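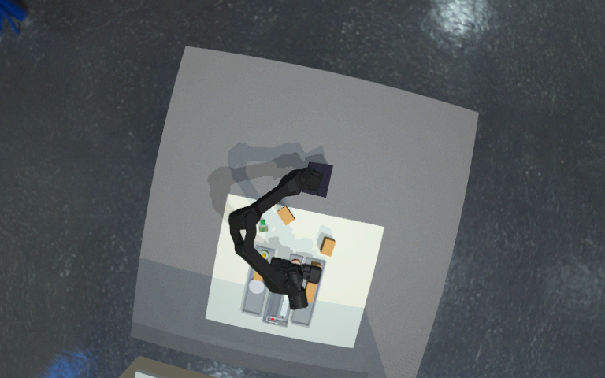
A reader in Prelville wrote to me that small towns should stop complaining about the bus, as almost no one takes it. She had looked up the numbers for the Drerkeo line, and she is right that in the winter months it carried only 827 passengers. She asked why 2619 households must pay for the empty seats of a few.

I have thought about her letter for some weeks. My answer is that she counts the wrong thing. When I moved to this country I had no license and lived at the far end of Demchenko Street, and for two years the bus was how I went to work, to the dentist and to my evening English class. In the statistics I was one passenger. But without the line I could not have kept the job, and I would have paid no tax in Prelville at all.

It is also true that a bus which comes four times a day teaches people not to use it. The last one leaves Drirnovar at 5:40 in the afternoon. The stores there close at six. So whoever works in a store must find a ride home, and after one month of finding rides this person buys an old car, and then the town says that the demand has fallen.

I do not want to be unfair to the reader. Her household pays, and she has a right to ask for what. The fare is low and it covers little of the cost. Perhaps a smaller bus would be enough at noon. I would also accept a higher fare, if there was one more departure at seven in the evening and the stop by the clinic came back.

But we do not ask how many cars pass on each side road before we clear the snow in January. We clear it, and the people who live there go to work. I would like the town to look at the bus in the same way, at least for one full winter with the later departure, and to read the numbers after that.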